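Section 3: Setting up your Onyeka steam station and ironing for the first time

Utia Home Appliances, Cornbridge
Guide revised 10/8/20 by Wulan Pillai

By now you should have everything out of the box and checked off against the list in Section 2. If something is missing, please stop and ring us before you go any further; we keep spare hoses, caps and trays at Cornbridge and would much rather post you one than have you struggle on without it. If it's all there, put the kettle on and read this section right through once before you begin. It isn't difficult, but the first filling does need doing in the right order.

3.1 Choosing a place for the base

The base holds the water tank and the pump, and it's a good deal heavier when full. It wants a level, steady surface that doesn't mind a drop of water now and then. The wide end of most ironing boards will do, and so will a sturdy table. Lots of people like the table because they can fold as they go and not have to carry everything across the room.

1. Stand the base on all of its feet and press gently on each corner. If it rocks, move it.
2. Leave a hand's width behind it so the hose can swing freely.
3. Unwind the mains lead fully, even if the socket is close by.
4. Plug straight into a wall socket. Please don't use an extension reel.
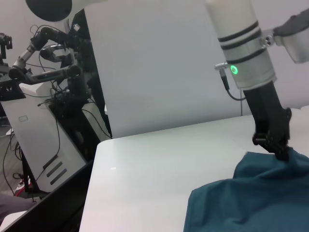
If you have small children or a curious cat, think about where the hose will hang as well. It's long enough to iron a double sheet comfortably, so it's also long enough to be tugged by somebody underneath. The hose holder clips into the slot at the back of the base and keeps most of it up out of the way. Push until it clicks. It is stiff the first few times and loosens up with use.

CAUTION: Always rest the hot iron on its own cradle. Bare table tops, painted or varnished ones especially, can be marked by steam as well as by the soleplate, so if you mean to iron on a table, lay down a proper heat-resistant ironing blanket first.

3.2 Fitting the filter and filling the tank

Your station comes with one Ludier cartridge, which softens the water on its way to the pump. It sits in a sealed bag inside the tank, and every July we get a little flurry of calls from people who have just moved house and filled the tank with the bag still inside. No harm done if that's you. Just empty it, take off the bag and start again.

1. Lift the tank out by its handle and take out the cartridge bag.
2. Unwrap the cartridge and soak it in a bowl of cold tap water until the bubbles stop.
3. Push it into the round well at the bottom of the tank, arrow pointing down.
4. Fill with cold tap water to the MAX line.
5. Wipe the outside of the tank dry and slide it back until it sits flush.

Note: Don't add scented ironing water, starch or anything of that kind to the tank, however nice it smells. If you like a bit of starch on your collars (I do), spray it on the cloth and leave it a moment to soak in. Water from a tumble dryer isn't suitable either, as it carries fluff.

3.3 The first heating

The very first time it heats, the iron may give off a faint smell and a few white specks. Both are left over from manufacture and soon clear. Open a window and keep an old towel handy.

1. Set the dial to its highest mark and press the power button. The light flashes while the iron warms up.
2. Wait until the light stays on without flashing.
3. Point the iron at the old towel and hold the steam trigger for 40 seconds. You'll hear the pump chattering as it draws water through. It gets quieter once the hose is full.
4. Let go, wait for the light to settle again, and do the same once more.
5. Wipe the soleplate over the towel until it leaves no marks.

If there's still no steam after the second go, switch off, lift the tank out and put it back rather firmly. Nine times in ten it wasn't quite seated.

3.4 Getting clothes ready

A little time spent here saves a lot of time at the board. Read the care label on each piece and sort your pile so that the coolest settings come first. The iron warms up much faster than it cools down, and going from cottons back to something delicate means a long wait. Anything with a wool or silk label should have a cloth laid over it before the iron goes anywhere near.

T-shirts and other jersey things are happiest ironed a little damp. Smooth them out with the flat of your hand first, working from the middle towards the seams, and try not to stretch the neckband.

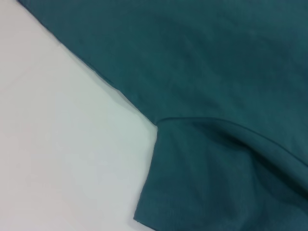

Printed designs and transfers need particular care. Turn the garment inside out, drop the dial to one dot and keep the steam off. If you aren't sure what a print is made of, iron round it. Buttons, zips and sequins can scratch the soleplate, so work round those too, or turn the piece over and iron from the back on something soft.

CAUTION: Never steam a garment while somebody is wearing it, not even for one stubborn crease before a wedding. Steam burns are quick and nasty.

3.5 Ironing with steam

1. Turn the dial to match the care label and wait for a steady light.
2. Squeeze the trigger in short bursts as you move forwards, and let go on the way back so that the cloth dries behind you.
3. For heavy linen or denim, squeeze twice quickly for the extra burst.
4. When the tank light turns red, switch off before you refill. There's 100 ml left at that point, so you can finish the sleeve you're on.

Go slowly. People who are used to a lighter iron often scrub back and forth, and there's really no need with this one. One slow pass does the job on most cottons. Let each piece rest flat or on a hanger until it feels cool and dry before you put it away, or the creases will creep back in the cupboard.

Towels, fleeces and other thick, fluffy things don't need ironing at all, in our view, and pressing them flattens the pile. A good shake and a neat fold while they are still slightly warm from the dryer does them far more good.
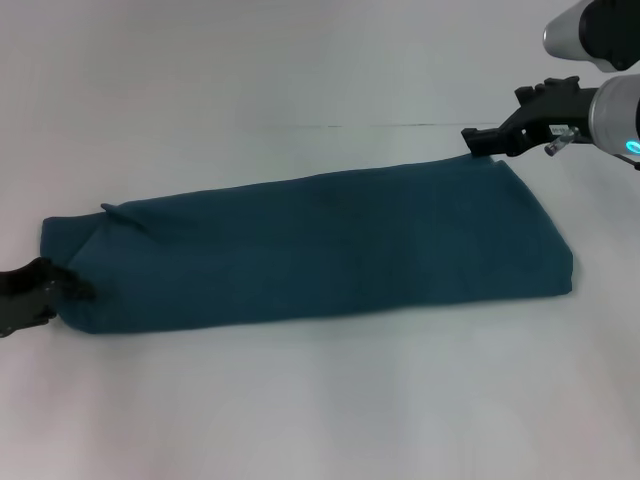
3.6 Switching off and putting away

1. Press the power button and unplug at the wall.
2. Leave the iron in its cradle until it is completely cold. Allow a good long while for this.
3. Empty the tank into the sink and leave the cap open overnight.
4. Loop the hose loosely round the holder. Tight coils will split it in time.
5. Slide the lock across before you carry the base anywhere.

The rinse light comes on after 200 fills. Section 5 explains what to do when it does, and you can carry on ironing for the rest of that day without worrying. Replacement Ludier cartridges are sold singly under part number 2485; please quote it when you order, as the older cartridges look very much alike but won't fit this tank.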